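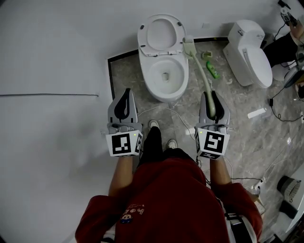 Jul 6, 2022

Reviewer credit matching, second pass. Finally got the full export from Mertens this morning, and it's so much cleaner than the April one! Every row has a manuscript ID, a decision date and a report-received date (the old one had the last two merged into a single column, which cost me most of a week). 2,952 review reports in all, across the four journals we look after.

Goal for today: link each report to a reviewer record in Sisura so that people who ticked the opt-in box get their credit without having to forward us thank-you emails.

**What I ran**

- Normalized names first: lowercase, accents kept in one column and stripped in a second, so both can be tried
- Matched on ORCID where there was one
- Then on email, exact
- Then on name plus institution, with a cutoff on the similarity score (0.9 for now, Filipa thinks that's too strict)

ORCID alone caught 1,571 reports. I was expecting far fewer! The submission system started asking for the ID at sign-up last year and people really do fill it in. Email took most of what was left, and name plus institution did better than I'd feared, apart from the hospitals, where every affiliation is written six different ways.

After all three steps there are 399 reports with no match. Dumped them to `unmatched_pass2.csv` on the shared drive. Had a quick scroll through and a good share look like co-reviews, where the invited person passed the paper to a postdoc and typed the second name into the comments-to-editor box. I love that we can see these at all - in the old export that box wasn't included. But the text is confidential to the editors, so I'm not parsing it until Lourenço has asked the Lornodura office whether that's allowed. Please don't open that column in the meantime, I've hidden it in the sheet.

**The duplicates problem**

58 reviewers have two or more records in Sisura. Mostly a change of job and a new email. One person has four, all of them active, all with different subject keywords, and has been getting invitations at every one. No wonder the reply rate for that name looked so poor.

Merging is easy to do and horrible to undo, so the plan is:

1. Export both records before touching anything
2. Keep the record with the ORCID, or the newer one if neither has it
3. Carry over the opt-in only if the *latest* answer was yes
4. Write the old record number in the notes field

Filipa spotted step 3, I had it as "any yes counts", which would have published credit for people who later changed their minds. Very glad she read the script.

**Timing of credit**

Long talk with Filipa over lunch about when a review should show up on a public profile. At the moment it goes out as soon as the report arrives. On a small journal like the Stultcombe one, with only a handful of papers in review in any month, an author could look at who got credit that week and make a very good guess at who Reviewer 2 is. She suggests holding everything until the end of the quarter and showing the year only. I think she's right, and it's a tiny change: one date field and a scheduled job. Started a branch for it, `hold-credit`, nothing in it yet except the test.

Open question from the same talk: do second-round reports count as a separate review? Mertens counts them, Sisura doesn't. I'd love to count them, a good second-round report is real work and often the one that fixes the paper. But then the totals on the two sides will never agree. Leaving as is for now.

**Small stuff**

- Similarity score chokes on initials with no periods ("JM" vs "J. M."). Fixed, test added
- Two-surname authors get split in the wrong place by the import. Lourenço's own record was one of them - he's listed under his first name. Not fixed
- Date format in the export is day first. Check this EVERY time

**Next**

- Rerun name plus institution at 0.85 on the unmatched file and read the new matches by hand
- Lourenço: confidentiality question to Lornodura
- Filipa: draft of the wording for the opt-in page, including the quarterly hold
- Me: merge the first ten duplicates, then stop and compare against the exports before doing any more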